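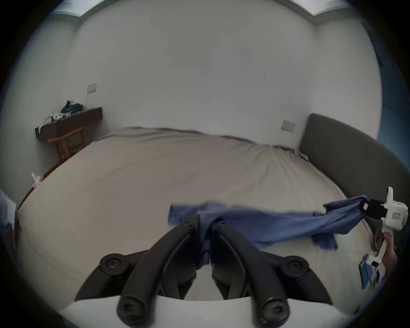 One grip held high and one held low on the blue garment, seen from the low hand.

Two-Handed Cloth Work: Results From the Second Round
Tuesday, December 13, 2022

The cloth handling project has finished its second round of training, and the short version is that waiting helps. A policy that is allowed to hold still until both grips are settled opens out more garments than one that starts pulling as soon as the first grip closes. The gain is larger than we expected from such a small change, and most of it comes from fewer dropped corners.

Readers who missed the June issue may want the background. The project, called Rozīte inside the group, is about getting a crumpled garment from a heap to a flat sheet with two grippers. The training data is recorded by people using hand-held grippers in ordinary rooms. The same finger shape is then fitted to the arms in the Stomcombe lab, and the policy is trained to predict where each gripper should go next from what the wrist cameras see.

In the first round we treated the two hands as a single stream of motion. Every moment of a demonstration had the same weight, and the policy learned a kind of average. It would reach for the cloth with both hands, close them at slightly different times, and start to lift before the second hand had a useful amount of fabric. On stiff cotton this often worked anyway. On anything soft it did not.

Wendelin Auer went back through the recordings over the summer and marked the point in each one where the person had both grips and began to pull. He found that people nearly always stop for a moment just before that point. The pause is short and easy to miss at normal speed. Our first round of processing had been removing it, as we trimmed any stretch where the grippers barely moved.

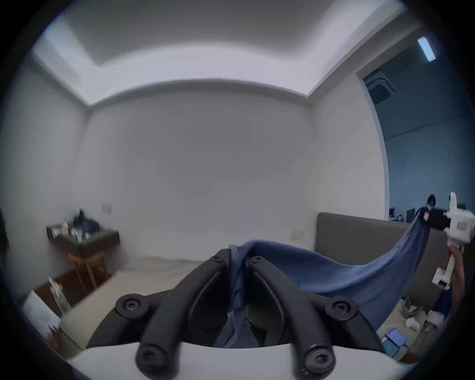 Blue cloth stretched between the two grippers.

For the second round we kept the pauses and added one extra output, a yes-or-no signal for "both grips ready." The policy has to predict it along with the motion. During a run on the arms, the pull is blocked until the signal has been yes for eight camera frames in a row. Nothing else in the network was changed, so the comparison with the first round is a fair one.

Each version was given 63 starts on the arms, with the garments dropped from the same height and the same garments used for both. A start counted as opened if the cloth ended up in one layer apart from its hems and sleeves. The old version opened 29. The new one opened almost two thirds. Teófilo Tello scored both sets from video without being told which version he was watching.

The failures that are left are of a different kind. Dropped corners used to be the main one and are now fairly rare. What we see more of is a good, firm grip on the wrong place: both fingers closed on a sleeve and the body fabric under it, or on two layers of a hem. The pull is then steady and the cloth goes tight, but it does not open. The ready signal has no opinion on this. It was trained to know that fabric is held and has learned that well, and which fabric is held was never part of the labels.

We looked at whether the wrist cameras give enough to tell the difference. A seam is a good clue when it can be seen, and so is the edge of a collar or cuff. In a heap, though, those parts can be folded under, and a plain stretch of cloth looks much the same from either side.

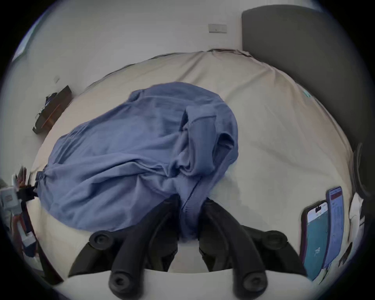

What comes next

The third round will add a label for the part of the garment in each grip, at a coarse level: edge, corner, seam or middle. Teófilo has tried this on a small set of recordings and can label them at a reasonable pace. The cases that slow him down are the ones where the fabric between the fingers is gathered and more than one answer would be right. For now he is allowed to mark two.

We also want the policy to be able to let go. In the present version a grip, once closed, stays closed until the end of the run, even when the cloth has plainly stopped opening. People doing the same job let go and take hold again all the time – seven of the longest recordings from the Leltow apartment are mostly regrasping. Those were left out of the first two rounds for being messy. They will go back in.

A smaller question is how far the wait of eight frames matters. Shorter waits brought back some of the early pulling. Longer ones made the runs slow without a clear gain, but we only tried them on shirts, and a towel or a pillowcase may want something else.
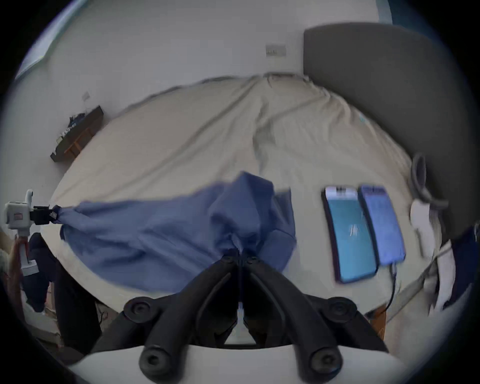 Recording and data

Recording for the third round continues on beds and tables, with soft garments first. Please keep the natural pauses in and do not trim the files before upload. The labels from the second round are on the Jormont server in the same folder as the June set, along with the scoring sheets for both versions. Wendelin has the script that plays a recording with the ready signal drawn over it and can set it up on your machine if you ask him.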